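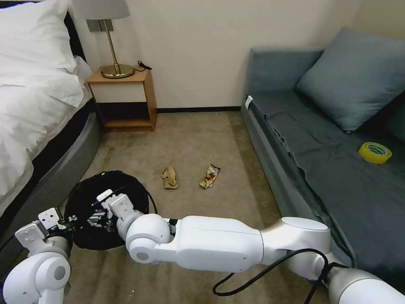

Care of Guest Bedrooms: Household Guidance

Kesham Residential Services maintains furnished accommodation for visiting staff and their families. The following guidance is issued to residents and housekeeping personnel and applies to all bedrooms fitted with carpet and upholstered or molded bed bases. It replaces the sheet distributed in December.

Carpet: routine care

Pick up wrappers, paper and other loose items by hand before vacuuming. Foil and stiff plastic can block the hose or wrap around the brush roll, and a blocked machine will leave grit in the pile without any obvious sign that it has stopped lifting.

Vacuum slowly, in overlapping strokes, first toward the window and then across the room. A bedroom in daily use should be vacuumed at least 2 times a week. The strip beside the bed receives the most foot traffic and should be given additional passes. Use the crevice tool along the baseboard, where dust collects out of reach of the main head.

Empty the canister when it is half full. Filters are to be rinsed in cold water and left to dry completely before they are refitted.

Carpet: spills

Blot with a plain white cloth, working from the outside of the spill toward the center. Do not rub. For coffee, tea and juice, mix 20 ml of clear dish soap into one quart of lukewarm water, apply with a damp cloth, and blot again with clean water. Soap left in the pile attracts soil and will produce a dark patch within weeks.

Sticky residue from candy should be hardened with ice in a plastic bag, then lifted with the edge of a spoon. Grease responds to baking soda left in place for up to 8 hours and then vacuumed. Marks that remain after two attempts should be reported to the building office, and no bleach or solvent should be used in the meantime.
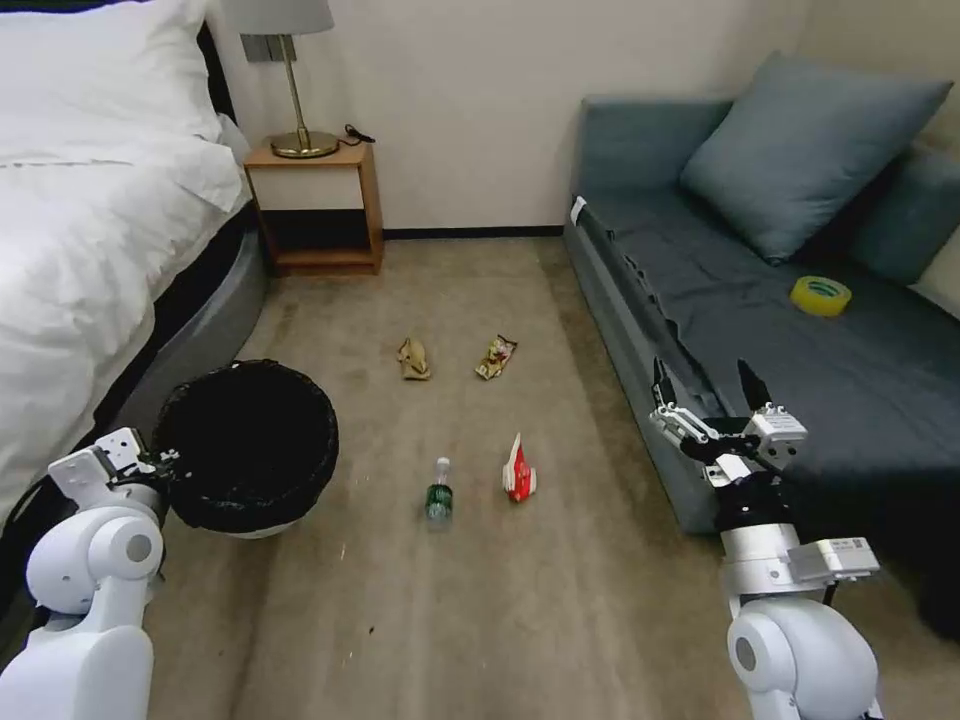
Bedding

Open the window each morning and fold the duvet back to the foot of the bed before making it. Moisture from the night escapes more readily from an open bed than from a made one.

White covers and pillowcases are washed weekly in warm water, separately from colored items. Fasten all buttons and zippers first. Fabric softener is not recommended for pillow protectors, as it reduces their resistance to moisture. Duvets themselves should be washed no more often than the care label advises and must be fully dry before storage. Lucero Ñahui of the laundry office can arrange use of the large dryer at Marwat House.

Bed bases and nightstands

Wipe smooth bed bases with a soft cloth that has been wrung out well. Streaks on dark surfaces are usually caused by too much cleaner and can be removed with clean water and a dry cloth.

Wooden nightstands should be dusted along the grain, including the open shelf. Use a coaster under glasses. White rings can sometimes be reduced with a small amount of petroleum jelly, left overnight and wiped away.

Lamps and switches

Switch off and unplug a lamp before cleaning, and allow the bulb to cool. Fabric shades are cleaned with a lint roller or a dry paintbrush. Brass-colored parts should be wiped with a dry cloth only, as polish may strip a lacquered finish. Keep cords behind the furniture and clear of drawers and bed legs. Never spray cleaner directly on a wall switch or outlet.

Supplies and inquiries

White cloths, lint rollers and vacuum filters may be collected from the supply room at Plikham Court. Requests for carpet shampooing must reach Ambros Kofler, Housekeeping Supervisor, by 20th April. Residents should remove small items from the floor before the appointment and allow the carpet to dry overnight before replacing furniture.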